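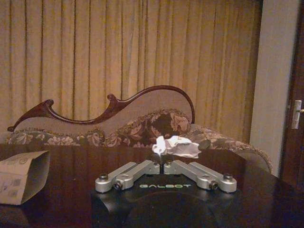 Table top, dark gloss finish. Goes with the Moltberg chaise, sold separately.

Moltberg sitting room group, from Nomari

Table, chaise sofa, curtain. Buy one piece or all of it. Prices below are for pickup at the Tevdale showroom, delivery is extra, see further down.

THE TABLE

Solid wood, deep reddish-brown, high gloss. Polished enough that you get the furniture behind it coming back at you in the surface. Some people love that and some want a matte top, in which case ask about the Karagiannis range, we keep two of those on the floor.

Finish is a hard lacquer, six coats, rubbed out between coats. Takes a coffee cup fine for the length of a coffee. Does not take a hot pan. Use a trivet.

Will show fingerprints. Will show dust by the afternoon if you get direct sun. A dry soft cloth does it, one pass with the grain. Please don't use paper towels or tissue on it, they're fine for a spill but over the months they leave hairline marks that you only see when the light is low, and those aren't covered.

Price: $2,196
Ships: assembled, legs wrapped
Lead time: in stock, or 5 weeks if we've just sold the floor one
Care kit: included (cloth, wax stick, felt pads)

Felt pads go on BEFORE you slide it anywhere. We get a call on this every month.

Wax stick is for small nicks. Warm it in your hand, rub across the nick, wait ten minutes, buff. Color match is good on the dark finish, less good on anything you've had in a sunny window for a few years. We can mix a closer one if you bring us a drawer front or something in the same finish.

THE CHAISE SOFA

Carved backrest in dark wood. The carving is done by hand at the Moltberg shop so no two backs come out quite the same, if you're ordering a pair tell us and we'll try to pull two from the same batch.

Seat cushions lift off. Covers zip off too, cold wash, hang dry, put them back on while they're still a tiny bit damp and they'll sit flatter. Chaise end can be ordered left or right. It can NOT be switched later. Stand facing the sofa, the side your hand points to is the side you're ordering. Write it on the form in words please.

Frame: hardwood
Price: $3,844
Lead time: 9 to 11 weeks, made to order
Fabric swatches: free, up to six, ask at the desk or by mail
Weight limit on the chaise end: 600 lb spread out, don't stand on it

Dusting the carving, use a soft paintbrush, a clean dry one. Spray polish builds up in the grooves and goes white. If it's already gone white, a toothbrush and warm water, barely wet, then dry it right away.

Measure your door. Measure the hallway, and the turn at the end of the hallway. The back does not come off.

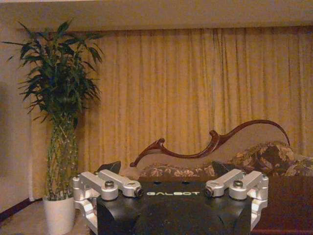 Régis Bailly writes that he'd ordered the chaise in the dark wood and was nervous about it against a strong yellow, and asks if we'd tone the curtain down: "My wife says leave it, I say it's a lot of yellow. Does it calm down at all once the lamps are on?"

It does a bit. Under warm bulbs it reads more as honey. Under cool white it goes sharper so swap the bulbs first before you swap the curtain. And take a swatch home, put it up next to the wood for a day or two.

THE CURTAIN

Golden yellow, full width, hangs in deep vertical folds. We cut to order. For folds like that you need fabric at least double the width of the wall, single width will hang like a bedsheet and you'll be back.

Price: by width, starts at $200 a panel
Lining: plain or blackout, blackout adds a week
Heading: pleated as standard
Hem: 4 in, weighted

If you've got a valance, measure from under it, where the track is, down to the floor. Take off half an inch. Measure in three places, floors lie.

Steam it once it's hung. Don't iron, the iron leaves a shine on the yellow that won't come out. First week the folds will want to wander, tie them loosely overnight with a strip of cotton and let them go in the morning.

Plants aren't part of the group and we don't sell them. People ask about lucky bamboo all the time. Keep the water off the table is our only advice, a pot on the floor is better than one on the wood.

DELIVERY AND SETUP

Local delivery is flat rate within the Tevdale area. Two people, they bring it in, unwrap it, take the packing away. They won't move your old furniture out unless you booked that, so book it. Upstairs is fine up to the third floor, after that call us.

Morning slots go fast in June. Afternoons usually open.

Check the table top before the crew leaves. Get down low and look across it toward a window, that's how you see a scratch on gloss. Tell them then and there and they'll write it on the slip. After 48 hours we treat it as wear.

Returns: table and curtain stock sizes, 30 days, unused. Chaise and cut curtains are made for you so no returns on thsoe, only repairs. 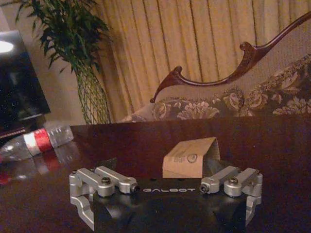
Man-lok Yeh: Had the table nearly two years. Still looks good, but set paper takeout bags on a plate or a mat, grease came through one of mine and I was buffing for an hour. Also the wax stick dries out if you lose the cap, can I get another without buying the whole kit?

Yes, wax sticks are sold singly now, ask at the desk, tell them dark gloss. Same goes for the felt pads. For grease, a drop of dish soap in a bowl of warm water, cloth wrung out hard, then dry straight after. No vinegar.

Worth ordering a spare cloth while your at it. The one in the kit always ends up in the kitchen.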